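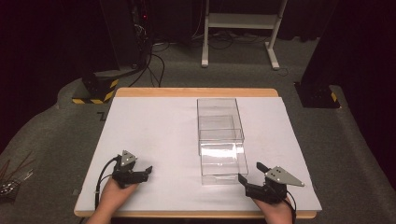

2 min read

Volunteers wanted for a winter cough study in Grerkcombe

The Largate Clinic is looking for adults who live in Grerkcombe or the villages near it, and who had a cough last winter that stayed longer than two weeks. The study starts in October and is led by Dr Noelia Rivas.

We want to learn how a long cough changes sleep and daily work. No medicine is given, and you continue with your usual treatment.

What we ask from you

You come to the clinic for two visits of 30 minutes each. At the first one a nurse listens to your chest and you blow into a tube to measure your breathing. Between the visits you keep a short diary — almost everybody in our earlier study did it in the evening, but the morning is also fine. Paper or telephone, as you prefer.

Who can take part

You are 18 or older and can read English, or you bring somebody who reads it for you. Unfortunately we cannot accept people who had lung surgery, or who are already in another study.

Travel by bus is paid back, and you receive a voucher of £10 after the second visit. You may stop at any moment and your doctor will not treat you differently.

To apply, please ask for Roswitha Rathjen at the clinic reception, or leave your name and telephone number in the box beside the door. She calls back before 5 pm.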